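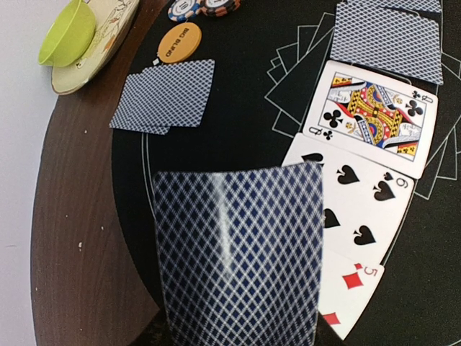

Thread: Jupiter near opposition, what are you all seeing?

sirkcombe_sky
June 1, 2018
First clear night in ages and wow, Jupiter was gorgeous! I had the Vikard 5 inch out on the patio and got the Great Red Spot for the first time ever. It came and went with the air, but when it held still there was a salmon-colored oval sitting right on the edge of the belt. I pushed it up to 200x and stayed out way too long. Anyone else?

mothwing
Congrats!! The first time you catch the spot is such a thrill. Try a light blue filter, it makes the spot stand out a lot more.

B. Bellamy
Skip the filter, I say. On a scope that size you lose more light than you gain in contrast. Let the tube cool for an hour and sit there with your eye on it. The detail comes.

mothwing
We'll have to disagree, Bradley. Jupiter is so bright that I've never missed the light, and my belts look sharper every time.

sirkcombe_sky
I'll try it both ways and report back :) Is it worth going to 400x? I have a Barlow that gets me there.

B. Bellamy
Not on 5 inches of glass. Bigger and mushier. I'd stay at 200 or even drop a bit.

Two of us from the Govbridge club stayed up for the late part of the night. 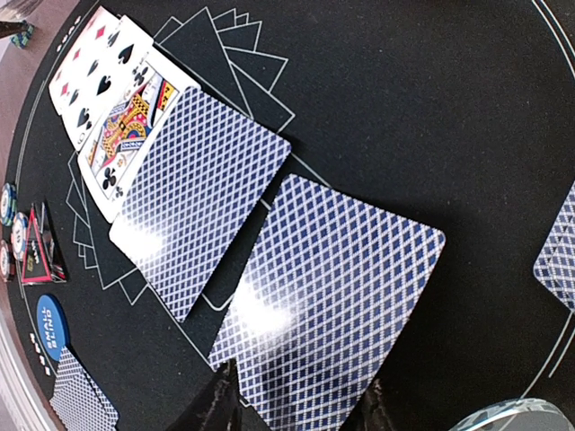

Jack of clubs on top

lowhorizon
Mostly with Bradley on this, though I did get one night of up to 400x with a bigger scope and it was unreal. Festoons hanging off the belt, and Io's shadow like a dot of ink! You need very steady air. Also, don't put the scopes away too soon, Saturn is lovely right now and Mars will be huge in July.

mothwing
Mars!!! I've been waiting years for this one. It'll be low from here but I don't care, I'm dragging the scope to the south field.

sirkcombe_sky
Okay, filter ordered, and I'm leaving the Barlow in the case for now. What time does Saturn clear the trees for you folks?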